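# 我为什么喜欢写回放工具

一个做机器人操作的小组里,最没人抢的活是写回放工具。训练模型有人抢,调控制器有人抢,连标定都有人愿意周末来做,因为标定做完以后误差会掉下去,曲线好看。回放工具做完以后什么都不会掉下去,只是大家多了一个网页可以拖进度条。我写了三年这个网页,到现在早上打开电脑还是有点兴奋,所以想把理由写下来。

先交代一下我们在做什么。我们用手持夹爪采演示:人拿着夹爪,腕部有相机,把小东西从托盘里夹到盒子里,或者反过来。一条演示由图像、夹爪开合宽度、估计出来的六自由度位姿组成,再加上一堆时间戳。策略网络吃这些数据,吐出接下来一小段动作。论文里这一段通常只占半页,可我们组的日子大部分就过在这半页里面。

## 一次差点归错账的失败

去年十月,我们的策略有个很固定的毛病:夹爪到了物体旁边,提前合拢。提前得不多,刚好够把东西碰歪。组里当时的判断很一致,觉得是模型容量不够,或者动作预测的长度设错了。Isamu Tanabe 把预测长度从16步改到8步,又改回来,来来回回训练了好几轮。每一轮的验证损失都很漂亮,每一轮上机都照样碰歪。

后来是 Kanchan Sisodia 在回放里看出来的。她当时并没有在查这个问题,她在给另一批数据挑坏片段,顺手把夹爪宽度的曲线叠在了图像上,然后一格一格往前按。按着按着她发现,曲线已经开始下降,图像里的手指还一动没动。差多少呢?34毫秒。宽度信号走的是串口,图像走的是另一条路,两边各自打时间戳,而图像的时间戳是在解码完成以后才打上去的。

34毫秒听起来什么都不是。但人在接近物体的最后一段,手速和合拢动作是连在一起的,数据里每一条演示都在告诉网络:看到“还差一点”的画面时,就该合了。网络学得非常好,忠实得让人心疼。

改法只有几行,把时间戳挪到曝光那一刻去打,旧数据统一平移。重新训练以后,那个毛病没有再出现。我到现在想起那个下午还是很高兴,高兴的点是,这个错误在任何一张汇总图表上都看不见,均值、方差、损失、成功率,统统不会指向它。它只在你把两路信号叠起来、一格一格看的时候才露面。

## 看数据的成本要低到不用下决心

很多人会说,我们也看数据呀。我相信。可我观察过自己:如果看一条演示需要先登录服务器、拷文件、开笔记本、改路径、等解码,那我一周会看两次,每次都是因为出了事。如果点一个链接就能看,我吃午饭的时候都会看,没事也看。这两种看法得到的东西完全不同,前者是在找一个已经怀疑的答案,后者才会撞见自己没有怀疑过的事。

所以我对回放工具的要求很偏执,第一条就是打开要快。我们内部的工具叫 Midton,第一版打开一条演示要7秒,我觉得这是不能忍的。大家嘴上说还行,访问日志可不这么说,很多人打开一条就关掉了。后来我做了预切的缩略流,先给低分辨率的画面,拖动停下来再换成原图,打开几乎没有等待。那个月组里被看过的演示条数涨得很厉害,没有发过任何通知,也没有人开会倡导什么。

第二条是每一格都要有地址。你在聊天里贴一个链接,对方点开就是那一条、那一格、那几条曲线,连缩放都一样。这件事技术上很土,把状态写进网址而已,可它改变了我们讨论问题的方式。以前的对话是“我感觉它合得有点早”“我这边感觉还好”,现在是一个链接过去,隔两分钟另一个链接回来。吵架的质量高多了!

第三条我争议比较大,就是不要急着做自动筛选。Lalit Rawat 不同意我,他认为人眼看数据不可扩展,应该把精力放在自动检查上:时间戳单调、位姿跳变、宽度超限,写成规则,入库时全部跑一遍。他在 Altura 工作过几年,那边的数据量比我们大得多,他的话是有分量的。规则我们当然也有,而且很多是他写的,写得很好。可是规则只能检查你已经想到的东西。那34毫秒在他的规则里全部通过,单调,连续,没有超限,干干净净。先有人看见,才会有后面那条规则。

## 杂乱的画面对感知是好事

再说说画面本身。早期我们特别爱整洁,白桌面,纯色方块,灯光摆好。位姿估计在那种环境里反而容易漂,白布上没有什么可跟踪的特征,相机一凑近,视野里全是夹爪自己和一片白。后来换到有家具、有杂物的地方去采,远处的架子、柜子给了稳定的角点,轨迹一下子老实了。托盘里的东西也从方块换成了混着来,玩偶和积木挤在一起,夹一块积木的时候旁边总有别的东西挨着。 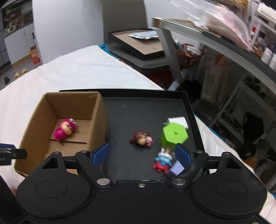 挤在一起的时候,夹爪宽度的语义也变复杂了。夹硬块,宽度停在哪里,块就有多宽,一目了然。夹软的东西,宽度会继续往里走,停下来的位置取决于人用了多大力。Yurii Maksymiv 一直想用宽度曲线的拐点来自动切分“接近”和“夹住”两个阶段,硬块上效果非常好,一遇到软的就切晚。他贴给我320个切错的片段链接,我一个晚上全看完了,看得津津有味。看完以后我们放弃了单一阈值,改成把拐点和图像里手指的运动一起用。这个方案还不完美,碰上遮挡就会犹豫,但至少我们知道它在哪种画面里犹豫。

规划那边其实也一样。Benedita Serrano 写的轨迹平滑器,最初在参数上调了很久,目标函数里加一项减一项。后来她把平滑前后的轨迹投影回图像,在回放里叠成两条线,马上就看到平滑后的路径在靠近盒沿的地方抄了近道。人会先抬一下再进去,平滑器觉得那个抬起是噪声。加速度曲线上,它看起来也确实像噪声。

## 反对我的理由

我也想认真对待反对的声音。最强的一条是:模型越来越大以后,这些小毛病会被数据量冲掉。随机的毛病我同意,会被冲掉。系统性的偏差冲不掉,34毫秒乘以一百万条演示还是34毫秒,而且数据越多,网络对它越有信心。

另一条是成本。写工具的人没有论文,这是真的,我也没有什么好办法。我在 Presard 的一个旧同事转去做策略训练,临走跟我说,工具做得再好,致谢里也就一行。我承认那一行有时候还会写错名字。可是每次有人贴来一个链接,后面跟一句“你看这一格”,我都会放下手里的事去点。

接下来我想做的是双轨对比,同一个任务,人的演示放左边,策略的执行放右边,按接触时刻对齐,而不是按开始时刻对齐。接触时刻怎么定义还没想清楚,硬块和软物恐怕要分开处理。Yurii 那批片段正好可以拿来试,下周先从其中切得最晚的那些开始。

2019年3月9日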